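From: Kekeli Gyamfi
To: brirkport-watchers list
Date: 12 Oct 2023
Subject: Re: Vusari nominations and who's going to the live show

Philomena Ackah wrote:

> Hi all, did everybody see the shortlist? Vusari got the Best Live Channel
> nod and also the comedy one, so that's 2 nominations, and I nearly
> dropped my phone. Does anyone know if the audience vote counts for both
> or only for comedy? Also I never got my confirmation for the Delside
> screening, so if somebody has the sign-up list please check that I'm on
> it. And is Adwoa Nartey still doing the carpool?
>
> Philomena

Philomena, yes, I saw it, and I screamed in the parking lot at work! I've been watching those two since the cooking-with-oven-mitts days, when they had maybe a handful of people in the chat and Kojo Addo used to say hello to every one of us by name. (He still says hi to me sometimes. I'm not over it.)

On the vote, I went and read the rules page twice. The audience vote counts for comedy only. Best Live Channel is decided by the judges, so there's no point in us clicking ourselves silly over that one. For comedy you get one vote a day per email address until voting closes, and you have to click the link they send you or it doesn't register. Mine went to spam the first time, so look there.

You're on the Delside list, I checked. Row and seat don't matter, it's open seating, but they do want you in before the pre-show starts and last time they were pretty strict at the door. Adwoa N. is driving and has room for one more from the Brirkport side. Write to her directly please, she reads the list about once a month.

I rewatched the May stream last night to get in the mood, the one where they tried to do a whole magic act with no rehearsal, and it holds up so well. The card trick going wrong is funny but the part I love is Adwoa Tetteh in the background trying to keep a straight face and then just leaving the room. They were hoping for 1000 viewers that night and got more than 3000, and you can see Kojo notice the number in the middle of a sentence and completely lose his place. If they don't play that clip at the awards I'll be writing a letter.

I've started putting the snacks together for the evening too, all wrapped things so we can pass them down the row.
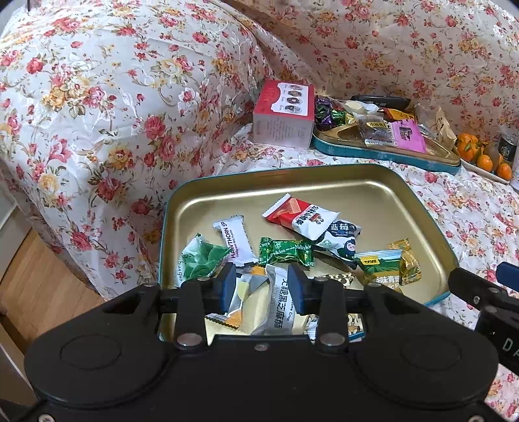

STUFF FOR THE NIGHT

Doors and seats: get there early if you want to sit together. I'll try to save a row but I'm one person with two coats.

Shirts: the Dalsgaard print shop has our order ready. If you asked for one and haven't paid me yet, you can do it at the door. I have one extra medium if anybody changed their mind.

Chat: please, no spoilers on the list for the folks watching the replay! Last year somebody put the winner in the subject line and I had to hear about it for weeks. Put SPOILER first and leave some blank lines.

Channel count: I know a few of you are keeping an eye on our fan page. We're at 970 followers, and it would be lovely to hit 1000 before the ceremony, so bug your cousins.

One question back to you all. Does anyone have a decent recording of the ukulele stream? It vanished from the channel, and my copy has no sound for the second half. I'd even take a bad one.

See you at Delside,
Kekeli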